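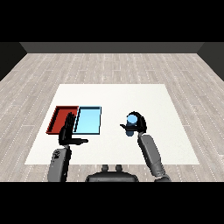
The sorting cell in simulation, with the blue cylinder held in the right hand.

Setting Up the Sorting Cell
By Kenna Ogilvie

The cell that Porari calls Omeck has no floor space of its own yet. It exists as a model: a two-armed robot at a white work surface, two trays, one cylinder at a time, and a room with a plank floor that came with the renderer and was never changed. The job is to put each cylinder in the tray of its own color. Most of the work since December has gone into getting the model to a state where a run on one day can be compared with a run on another.

Úna Mulligan looks after the setup. Her first task each morning is a reset check, which she does before anyone is allowed to start a batch. The robot is sent to its start pose and every joint reading is compared with a stored list. A joint that differs in the third decimal place fails the check. In a physical cell that would be an unreasonable standard. In a simulated one, the start pose is a set of numbers in a file, and a difference means that somebody has edited the file or that the physics engine has been updated.

Both have happened. In the spring an update changed the default friction between the hand and any object that had no friction value of its own. The trays had one. The cylinder did not, and had been relying on the default. Cylinders began to slide down through the fingers during the lift, slowly enough that the early part of a run looked normal. It took two days to find, and the repair was one line. Every object in the cell now carries its own values for mass, friction and contact stiffness, whether or not they match the default, and the engine version is written into the header of every log.

The hands take up more of Mulligan's time than anything else. A gripper with two flat jaws can be described with one number for opening and one for force. A hand with several fingers cannot, and each finger has to be tuned so that it stops on contact without bouncing off. The method at Porari is to close one finger at a time on a fixed post and plot the contact force. A good trace rises, overshoots a little and settles. A bad one looks like a saw blade. The stiffness is lowered until the saw blade goes away, then raised again in small steps until it starts to come back, and the value just below that point is kept.

The thumbs are done last. They come in from the side and carry a large share of the load in a grasp, and a thumb that is too stiff will tip a cylinder over before the fingers have closed. Gregor Semple, who wrote the controller, wanted the thumb gains tied to the finger gains by a fixed ratio. Mulligan tried it and went back to separate values.

"The ratio was fine for the right hand," she says. "On the left it knocked things over. The two hands are supposed to be mirror images and the model files say they are. I checked the files and found one thumb joint with its axis entered to fewer digits than the other."
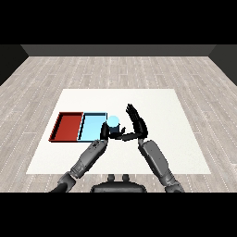
Two-handed work brings its own trouble. When both hands are close to the same object, the collision checker has to track every finger against every other finger as well as the object and the nearest tray wall. The full check is slow. The usual shortcut is to wrap each finger in a simple capsule shape and test those instead, and the capsules are slightly fatter than the fingers. With the hands far apart this costs nothing. With the hands close together, the capsules touch before the fingers do, and the solver pushes apart two parts that still have clear space between them. On the log it shows up as a twitch at the wrist.

Semple's answer was to shrink the capsules on the thumbs and the first fingers only, and to leave the rest alone. The change went in as revision 3 of the hand model. It was tested over 2,000 two-handed approaches with random start positions, and the wrist twitch did not appear in any of them. A side effect was that a thumb could now dip very slightly into a tray wall before the contact registered. The tray walls were thickened on the inside to make up for it, and the tray outlines were redrawn so that the rendered edge and the contact edge agree.

Tray position is the other setting that drifts, and here people are to blame. The trays are meant to be moved between batches, within limits, so that the controller does not learn one layout by heart. The limits are kept in the same file as the trays. Niall Gunn, who runs the batches, once widened them for a quick test and forgot to put them back. Some runs then started with a tray beyond the reach of the left arm, and were scored as failures of the controller. Of 2,365 runs in that batch, 200 had to be thrown out. The limits now sit in a file that Gunn can read and only Mulligan can write.

She keeps a maintenance log as if the robot were made of metal. Each entry has the revision, the symptom, the change and the name of the person who made it. Mayu Oda, who will be in charge of the physical cell when the parts arrive from Imetti, has asked for the log to be carried over without a break, with the first real bolt entered directly after the last simulated friction value. The finger traces will be repeated on a steel post of the same diameter as the simulated one. The post has been ordered.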